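Flumow Tabletop Scenes: Gallery

Flumow is a package of ready simulated scenes for teams who train two-handed robots on small table tasks. It is made by Madley, and I have used it in our group at Gernden since May. On this page I put together my notes on the package, with the settings I used for each part. I hope it helps people who are thinking of ordering it.

I am not a graphics person. I work with task planning, so my remarks are mostly about how the scenes behave and how much work they take to set up. My colleague Sumaiya Samarakoon did the installation and she corrected some of my notes.

What you receive

The package has 30 base scenes. Each one opens with the table, the objects and the two hands already in their start pose. You can change the start pose in a text file. After the change you must load the scene again; it does not update by itself.

Objects

There is an object library of 521 items, mostly household things: cans, boxes, cubes, dishes and containers. The household set is the one we use every day. The names in the library are not always logical, and I lost one afternoon searching for a tray which was filed under "flat." Madley told me that a new list of names is in preparation.

Sorting into a container

For me this is the best group in the package. The task is simple to explain: small items stand on the table near the hands, and the container must be filled. The fabric-lined basket is more difficult than the hard plastic bins, and I recommend to start with the bins.
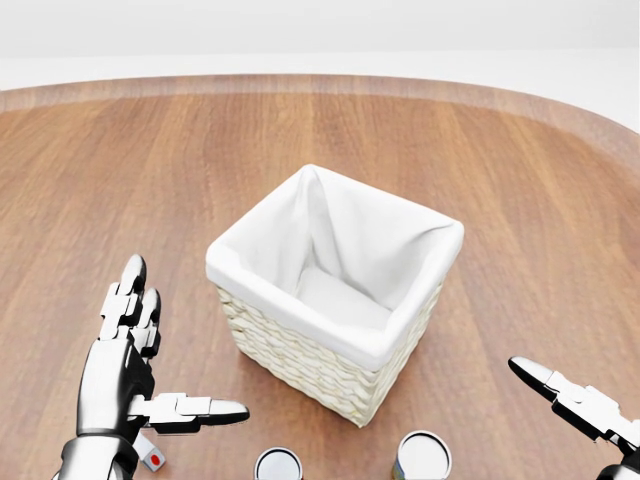 We ran the basket task with our own planner for two weeks. The first problem was the order of picking. When the planner took the farthest item first, the wrist often pushed the nearer ones. We solved it with a small rule that prefers the item closest to the active hand. The rule is seven lines long and I can send it to anyone who asks.

The hands

The standard model is a pair of humanoid hands. Every finger joint can be driven separately, or you can use the ready grips, which are slower but much safer for a beginner. Schouten hands can be added for an extra fee. We did not buy them, so I can not judge them.

Cameras and light

The default view looks down on the table from the robot's side. Light is soft and even in all base scenes. This is comfortable for the eyes, but I would like to have some harder light too, with strong shadows. At the moment you must make it yourself in the light file.

Support

I wrote to the support desk 7 times. Answers were polite and usually came on the next working day. One question about contact forces between cloth and fingers is still open.

Price and license

The license is per group and it is valid for 2 years. Students in the same group are included. Please ask Madley directly for the current price, as it depends on the size of the group.

Notes by Jolán Pap, Gernden. Last change: Aug 18, 2026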